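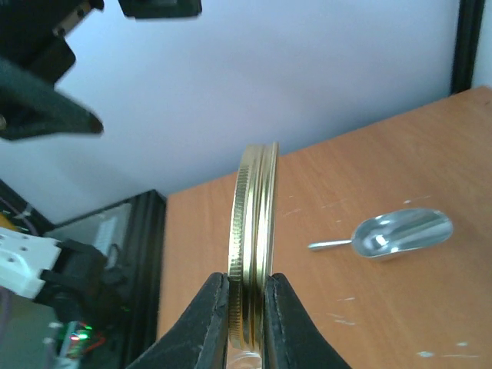 20/06/2018 — closing the jars, dry goods bench

Continued with the two-part lids, the gold ones with flat disc and threaded band. Delivery from Dadico is 1,223 lids, less than the 2,000 on our order. The rest should come in July. I wrote to them this morning, no answer yet.

Today only 12 jars, all small size, filled with the Traltdale salt mix. Filling with the small metal scoop, level and not heaped. I tried first to pour from the bag and it made a mess on the glass rim, so back to the scoop. Grains on the rim are the main reason why the disc does not sit flat. Wipe the rim with dry cloth before each lid, also when it looks clean.

Lids: if disc and band are put together before they go on the jar, the disc likes to tilt inside the band and you don't notice until the last quarter turn. Two jars had this. Opened again, wiped, closed again, then good. For the next batch I will put the disc alone first, press it in the middle with one finger, then the band. It takes longer but I had no tilted ones with this way last week.

The ridged edge gives enough grip for dry hands. With gloves it slips a little. Hold the lid by the edge only — finger marks on the top stay visible and the label from Fundetine does not stick well over them.

Torque: still no proper tool. I close until it stops, then a small bit more. This is not a number and I know it. The D'Souza method sheet says "finger tight" and that is for hot filling, so I am not sure we can use it for dry goods. Somebody please check if there is a second page of this sheet, my copy has only one.

Left the jars upside down on white paper for 15 minutes. One jar lost a few grains, it was one of the two with tilted disc. I marked it with a cross on the bottom, do not use it for the samples.

To do
New dry cloths, the old ones leave fibers
Table needs sanding or a cover, salt stays in the scratches
Ask for the missing discs separately if Dadico is slow
Repeat with the large size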